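Questions we get asked about backing up at home

Restow is a small advice site run by two people from Nandstead. We sell nothing, and if you came hoping for a list of the ten best gadgets you will be disappointed.

Do I really need a backup?

If you would be upset to lose what is on your computer, yes. If it holds nothing but games you can install again, probably not, whatever the leaflet that came with the machine told you. A good deal of backup advice is written by firms with a box to shift.

My shop says this drive will last for years. Can I believe it?

You can believe that the shop would like to sell it. Drives do often run for years. They also fail in the first month, and a warranty gets you a new empty drive. It doesn't get you your photographs. Read the small print and see if you can find the word "data" anywhere except in the part saying they aren't responsible for it.
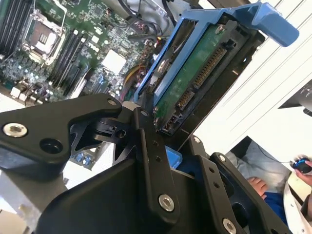 The same goes for the figures printed on the carton. A number of hours worked out from a large batch of drives tells you very little about the single one on your desk. I have asked several sellers to explain theirs to me and am still waiting for an answer I could repeat with a straight face.

How many copies should I keep?

The original and 2 more, with one of those kept in another building. A relative's house will do. A shed at the bottom of the garden is better than the same shelf, but I wouldn't lean on it.

Aren't two drives in the same computer enough?

No. If you delete a folder by mistake, a mirrored pair will very kindly delete it twice. Mirroring keeps a machine running when one drive dies. It does nothing about theft, fire, a spilt drink or your own bad afternoon.

What about backup software?

We have tried plenty. Prolness is the one readers mention most, and it does copy files. Whether it can bring them back in the order you had them is another matter: on my test folder it returned everything with the wrong dates, and the help pages had nothing to say about it. Garba is plainer and uglier and I trust it a bit more. Plain copying by hand also works, provided you do it.
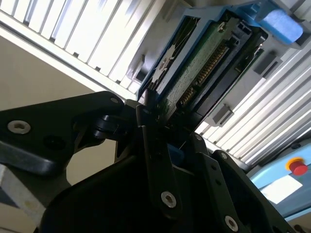 How do I know my backup is any good?

Try to get something back from it. Pick a file you haven't opened for a while, restore it to a different folder and open it. Do this every month. A message saying "Backup completed" only means the program got to the end of its list, and I have seen that message on a disc with nothing on it.

Should I leave the backup drive plugged in?

Opinions differ. I unplug mine. A power surge or a virus can't reach something that is sitting in a drawer, although a drive in a drawer is easily forgotten, and the newest thing on it may be from last summer. If you know you're forgetful, leave one connected and put the other away.

Can a dead drive be rescued?

Sometimes, for a lot of money. Be very wary of anyone who promises a result before looking at it. Ask what you pay if they get nothing back, and ask for it in writing. As for putting the drive in the freezer - people swear by this, but the ones it didn't work for don't tend to write in about it.

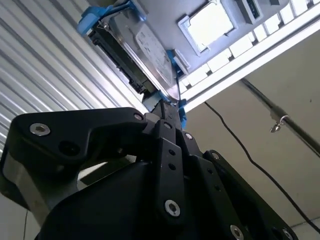
Salamatu Okafor

Are CDs and DVDs safe for long storage?

I went through 71 home-burned CDs of mine and 10 would not read at all. That proves nothing about yours, and they were cheap discs kept in a warm room, but it did cure me of believing the "100 years" on the sleeve. If you use discs, write the month on them and check a few every so often. Don't use sticky labels.

What about storing my files with a company over the internet?

Fine as an extra copy. Ask what happens if they close, how long it would take to download everything on your connection, and who can read it. We asked one firm those questions and got a brochure back. For most people on ordinary broadband, sending up a whole photo collection is a matter of days, sometimes weeks.

I disagree with your answer about mirrored drives.

So do 39 other people. The answer stays as it is.

Can you recommend somebody to do all this for me?

No. Questions about the discs go to me, and anything about software goes to Cecilia Wumbei, who has more patience with it.

Page last changed May 16, 2007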